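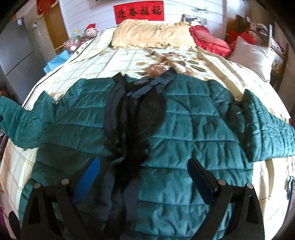 The teal one, spread out on the bed before folding.

10 May 2026

I have been promising myself I would put the winter coats away since the blossom came out, and every time I thought I'd got as far as actually doing it the weather turned round and made a fool of me. We had that lovely warm week in March, if you remember, when people were eating ice creams outside the station, and I very nearly packed the lot then. I'm so glad I didn't, as it was bitter again within days and I wore my teal puffer to the shops in Forkimholm with the collar turned right up to my ears. But the mornings have been soft for a good while now, the windows are open, and the coat hooks in the hall have got to the stage where you can't hang up a cardigan without something else falling on your feet.

So yesterday after lunch I made a pot of tea and got on with it. I do all my folding on the bed. I know some people have a table for it, or one of those boards, but a bed is the right height for my back if I stand close, and nothing slides off it. A puffer needs the room, too. You think of it as a neat little jacket when it's on you, and then you lay it out flat with its arms spread and it takes up the whole place like a visiting uncle.

I was asked in the comments a while ago how I fold mine (this was under the post about the airing cupboard, I think) and I never answered properly, so I will now. I'm sorry it's taken me so long.

First of all, empty the pockets, and I mean both of them, right down into the corners. I found two bus tickets, a throat sweet stuck to its wrapper and a shopping list for a soup I have no memory of making. Then lay the jacket on its back with the front facing you and smooth it from the middle outwards with the flat of your hands. You're only trying to get the big creases out and coax the filling back to where it belongs, as it does tend to gather at the bottom of each row after a winter of being sat on. I fasten the front all the way up before I do anything else. I used not to bother, and the two halves would go wandering off in different directions just as I was getting somewhere.

After that the sleeves come in across the chest, one and then the other, so that you have a tidy oblong. Smooth it again. Then start at the hem and roll up towards the collar, slowly, leaning on it with your forearms as you go, and you'll hear the air sighing out of it. It's a very satisfying noise! When you reach the top, tuck the collar over and hold the whole thing with a wide ribbon or a strip of old pillowcase. I wouldn't use elastic bands, they leave a mark, and I wouldn't squash it down much further than that either. My first good winter coat spent 5 months in one of those bags you suck the air out of with the hoover, and it was never the same coat again – it came out in the autumn looking like a biscuit and stayed that way.

The cream quilt is the one with the big brown flowers on it that I've gone on about before. I did think of changing the bed first and doing the coats afterwards on fresh covers, and then I thought, no, a coat that's been on buses all winter isn't going on a clean quilt. So the order was coats first, then strip the bed, then wash. It meant the whole afternoon ran back to front, and the washing machine didn't go on until it was nearly time to start supper, but I'd do it the same way again.
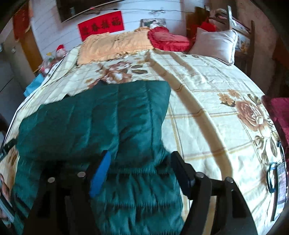 The pillows are another matter altogether. I'm very fond of the red heart with the frill round it and I won't hear a word against it, although I do admit it's no earthly use for sleeping on. It goes at the top of the bed in the morning and comes off again at night, and in between it just sits there looking cheerful. I wash it by hand in the basin with a drop of the same stuff I use for jumpers, press it in a towel and let it dry flat on the rack. Satin shows every water mark if you hang it by a corner, and I learnt that on a cushion I was a good deal less fond of, thank goodness.

I've also been asked about storage boxes, and here I do have an opinion. I've had two sorts. The Warnex ones were cheap and stacked nicely, but the lids bowed in the middle once anything was put on top of them, and one split along the side when I pushed it back under the bed with my foot. (I shouldn't use my foot, I know.) The ones I've got now are from Gernarero, the household shop on the corner where the shoe mender used to be, and they're plain fabric with a zip and a handle at both ends. They hold two rolled puffers each, side by side, with a bit of space left over for scarves. I have 8 of them altogether, which sounds like a great many when I see it written down. Four are under the bed, three are on top of the wardrobe, and the last one has Christmas things in it and shouldn't really be included.

In with the coats goes a little muslin bag of lavender. I get mine dried, by the scoop, from Awad's on the market, where they keep it in a big tin next to the bay leaves. I give the old bags a good squeeze first, and if they still smell of anything they get another year. Then I write what's inside on a luggage label and tie it to the handle. I never used to label anything, and every October I'd have all the boxes open on the floor looking for one pair of gloves.

By the end of it I'd done the teal jacket, my long grey wool, the waxed one that smells of dog (we haven't had a dog for years, it just does) and a fleece that has gone in the bag for the charity shop. The hall looks enormous. I've kept back one raincoat and one thin quilted waistcoat, and if it snows now I shall simply have to wear them both at once.

Next on my list are the blankets, which need a proper blow on the line before they're put away, so I'm waiting for a dry day with a breeze. If any of you have found a way of getting candle wax out of a wool blanket without leaving a shiny patch, do please write and tell me. I've tried the brown paper and the warm iron, and the patch is still there.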